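Untangling and storing thin braided rope

Thin braided rope tangles when it is put away loose. Most tangles are a set of open loops lying over one another, and they come out cleanly if none of them is pulled tight first. The method below suits general household lengths up to 20 m.

What you need

A table with a clear area at the front
A plain or lightly patterned cloth
A shallow box with a lid
Two short ties

Preparing the table

Spread the cloth and smooth it flat. A pale cloth with a thin grid, such as the Bramska sage, makes it easier to follow the rope where it crosses itself. Move boxes and canisters to the far edge. Lay the rope down and let it settle without stretching it.

Opening the tangle

1. Find one end and hold it between thumb and finger.
2. Follow the rope from that end to the first crossing.
3. Lift the upper strand and widen the loop. Do not pull on the end.
4. Pass the end back through the loop and lay the freed length to one side.
5. Repeat until the rope lies in a single line.

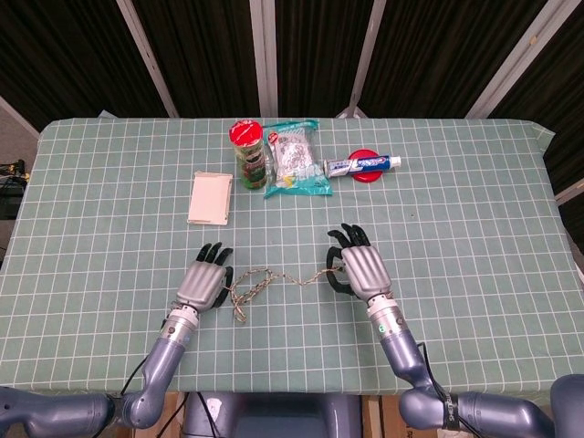 Rope held near one end, with the tangled loop still to be opened.

If a crossing has tightened into a knot, push rope into it from both sides until it loosens. A blunt wooden peg can be used on stubborn knots. Avoid anything pointed – it will lift strands out of the braid.

Coiling

Make each turn 33 cm across and lay it directly on the one before. Roll the rope slightly between the fingers at each turn so that the coil lies flat. Leave the last 20 cm free, wrap it twice around the coil and tuck it under. Fit the ties on opposite sides.

Fold the coil once if the box is small. The Dralar 307 takes one folded coil with the lid closed. Store in a dry cupboard, with nothing heavy on top.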